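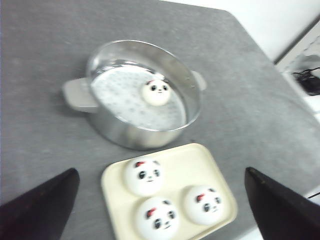 Shona Farquharson wrote in after the first edition of these notes to say that her group had spent a whole evening on the bun task before anyone spotted that the arm had been set up for the wrong height of worktop, and could we please put that bit first. So we have, Shona, and thank you! Everything about the worktop now comes before everything about the buns.

Search the handbook Search Clear

Section 3. Setting up the steamer task

This section is for members of the Florkwood club who are getting the arm ready for the panda bun exercise, whether for ordinary practice or for the Hafstein round in May. Do read it right through once before you switch anything on. It looks like a lot, but after a go or two you'll find it takes no time at all.

3.1 Before you start

1. Wipe the worktop and let it dry. Crumbs under the tray make it rock, and a rocking tray has spoiled more good runs than bad code ever has.

2. Measure the height of the worktop from the floor and type it into the Dandodine settings page, in the box marked Surface. Ours is 80 cm. Yours may well be different (kitchens vary such a lot), so please don't simply copy ours.

3. Tuck any loose cables away from the path of the arm and check that none of them will pull tight when it turns.

CAUTION: Keep your hands, sleeves and hair well clear of the gripper whenever the arm is switched on, even if it's sitting still and looking perfectly harmless.

3.2 Laying things out

4. Put the steamer pot down first, with the perforated insert lying flat inside it and a handle pointing out to either side. The lid stays off for this exercise.

5. Put the tray in front of the pot, on the side nearer the arm. It needn't be dead straight. In fact we like it turned a little, as the judges at Hafstein will certainly turn it for you and you may as well get used to it.

6. Set the buns out on the tray with their faces up and a finger's width between them. If they touch, the gripper tends to nudge one while it's reaching for the next, and you end up chasing a panda across the worktop.

NOTE: The steamer stays cold throughout. No water, no hob. If you'd like a proper bun afterwards, and most of us do, that's what the tea break is for.

3.3 The first run

7. Set the speed to 22 on the dial. You can go faster later on, once you trust it.

8. Press Home and wait for the arm to settle.

9. Press Start and let it move one bun only, then press Pause. Look down into the pot and see where the bun has landed. It should be lying on the insert, face up. A little off to one side is quite all right and leaves you space for the others.

10. If you're happy, press Start again and let it work through what's left on the tray. If you're not, go back to step 2 and check the height once more before you touch anything else in the settings.

CAUTION: Never reach in to straighten a bun during a run. Press Pause, then Stop, wait for the light to go out, and then move it.

3.4 If a bun comes out squashed

The grip is too tight. Bring it down by 2 and try again. If the bun slips out on the way over, you've gone too far, so put it up by one and leave it there. Jozefína Vondráček keeps the list of grip settings in the blue folder, and she'd be very glad if you'd add yours, with the month and your initials, even on the evenings when it all went wrong.

Sign up for the club newsletter
Enter your email address Subscribe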